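Helpers wanted for the Zaltora open day (August)

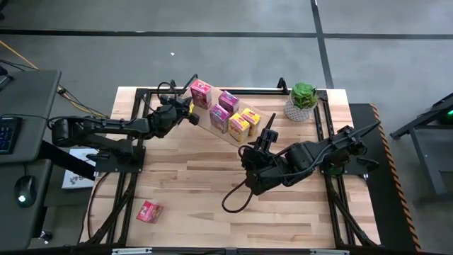 Two-arm table with the juice tray. Zaltora workshop, Julton.

Share 10 | Comments 2

We need people for the open day, and soon. Zaltora is opening the Julton workshop to visitors for one afternoon in August. Doors at 1 p.m., last group in at 4:30. Last year 217 came through and we were short handed the whole time.

What we're after:

- Table hosts. Stand at the demo, talk to visitors, answer the easy questions, pass the hard ones to Yuzuki Oda. No robotics background needed, she runs a short briefing at noon.
- Demo operators. Must have some hands-on time with arms, any make. You will be on the juice box table: two arms, one tray, pink boxes and yellow boxes. Resets between groups are done by hand. Patience a plus.
- Door and sign-in. Two people, friendly, ok with a tablet.
- Visitors to try things out. Yes we need these too. Any age over 10, under 16s with a parent. You get a go at the controls with an operator next to you, then fill in a one page form. Takes half an hour.

Pay: hosts and door $105 for the afternoon, operators $140. Try-out participants aren't paid but get lunch and a Tam T-shirt while sizes last.

Stay outside the black tape when the arms are on. Closed shoes please, no sandals, no loose sleeves or lanyards. Concrete floor so wear something comfy, your on your feet for most of it.

Parking is behind the Clukside building, not out front (they tow). Bus stop across the road.

To apply: a few lines to Tove Bundgaard saying which job, what you've done before if anything, and whether you can make the noon briefing. No resume needed for hosts or door. Operators, please list the arms you've used. Questions about the demo itself go to Alcides Lacerda, extension 1358.

Spots go in the order we here from you. Already helped last year? Just say so and Tove will put you down.

© Zaltora | Contact | Back to top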